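How to Wash and Refit a Basket Liner

I've had fabric-lined baskets all over the house for years (bread, socks, letters, you name it) and for far too long I only ever shook the liners out over the back step. Then one April I held one up to the kitchen window and had quite a shock! A proper wash is an easy job and needs very little kit, so do put the kettle on and have a go.

Start by turning the cuff up all the way round and easing the liner out, corners first. If yours has ties or buttons, undo them before you pull, as old stitching gives up very easily. Look for a care label. If you can't find one, treat the cloth as if it might shrink and keep the water cool.

Soak it for 10 minutes in a bowl of cool water with a little mild soap, then rub any marks gently with your fingers. Tea and jam may want a second go. Rinse until the water runs clear, roll it up in a towel and press, and please don't wring it.

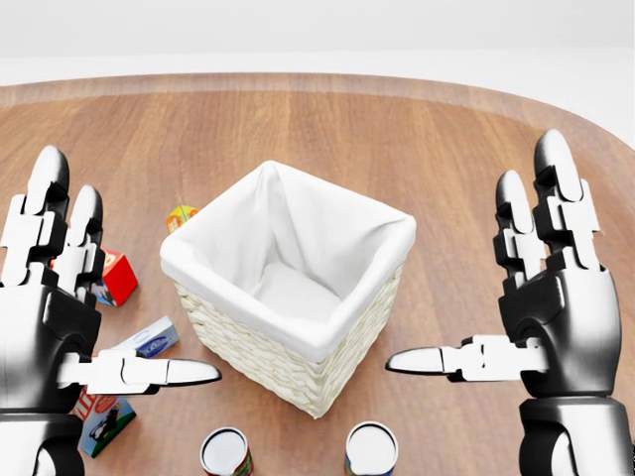 Square white wicker basket with the liner folded over the rim.

While the liner dries, go over the wicker with a soft dry brush, working along the strands, and leave it somewhere airy for some 3 hours if you've used a damp cloth on it.

Iron the liner while it still has a touch of damp in it, then drop it back in, push the corners down well and fold the top over evenly. Mine always needs a tug or two before it sits straight, and I've stopped minding the odd crease.

Ezekiel Hutchins, Cirstead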